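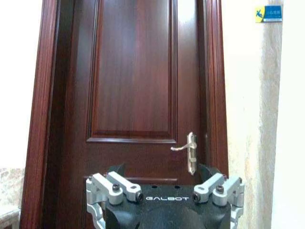

Lever handle and lock cylinder on a paneled wooden door, Isholm guest house.

Sukprasert has finished the first stage of a door hardware and bathroom fittings survey at the Isholm guest house, the operator said on 7th March. The work covers interior doors, handles, locks, frames and the fixed surfaces next to them. A second stage, dealing with hinges and thresholds, will follow once the parts list has been agreed.

The survey was ordered in January after guests reported that some levers did not return to level when released. A lever that rests below horizontal usually points to a weak return spring in the handle set or to a loose fixing screw behind the backplate. Either fault can be corrected without removing the door.

Napaporn Meesuk, who led the survey, said the doors themselves are being kept. They are wood with raised panels and a varnished finish, hung in molded casings. Replacing them would mean cutting back the casings and making good the walls on both sides, and the owner has ruled that out on cost.

"The lever and the lock cylinder share one backplate," Meesuk said. "If you change to a shorter plate you expose the old screw holes and a strip of unvarnished wood. So the new set has to cover the same area or more."

Two handle sets are under review. The first, from Sarano, uses a tall plate and a sprung lever, and fits the existing spindle hole. The second, from Arley, has a stronger spring but needs a new hole drilled 3 millimeters lower. Kamol Boonchu, who is responsible for fitting, favors the Sarano set for doors in regular use and would keep the Arley set for service doors, where the appearance of the plate matters less.

Trial sets will be fitted to seven doors. Each will be checked for lever return, latch throw and free movement of the key. The latch must engage fully when the door is pushed closed by hand with the lever untouched. Doors that fail will have the strike plate adjusted before any change is made to the handle.

The bathrooms were surveyed at the same time.
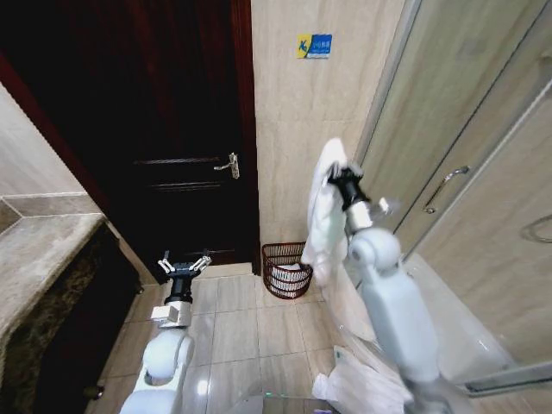 Marble on the walls and on the vanity countertop is to stay in place. The surveyors recorded the condition of the grout lines and the front edge of each countertop, and will recommend regrouting only where water has reached the backing. Vanity cabinets will be wiped down and their knobs tightened. No cabinet is listed for replacement.

Wall signs will also remain where they are for now. Rungnapa Phuthong, who manages the rooms, asked that any new sign use the existing fixing points, as drilling marble tile close to a grout line carries a risk of cracking.

The survey notes include a short section on loose items. Wastebaskets are to stand against the wall and clear of the door swing, with the liner folded over the rim. Towels must not be hung from lever handles. A wet bath towel places a steady load on the return spring, and the report lists this as a likely cause of early wear. Phuthong said towel hooks will be offered in rooms that do not have one.

Cleaning instructions have been revised as well. Metal handle parts are to be wiped with a damp cloth and dried straight away. Polish is not to be used, as residue collects around the lock cylinder and in the edges of decorative plates. Varnished panels may be cleaned with a soft cloth and a mild soap solution, working along the grain. Spray should be applied to the cloth and kept off the door.

The full parts list runs to 1598 items, most of them screws and spindle clips. Handle sets will be delivered in 2 batches, with the trial sets in the first. Keys will be tagged by room and held at the front desk during fitting, and guests will be moved if a door has to be left without a working lock overnight.

Boonchu will report on the trial doors before the second batch is released. Questions about access during the work should go to Rungnapa Phuthong at the Isholm front desk.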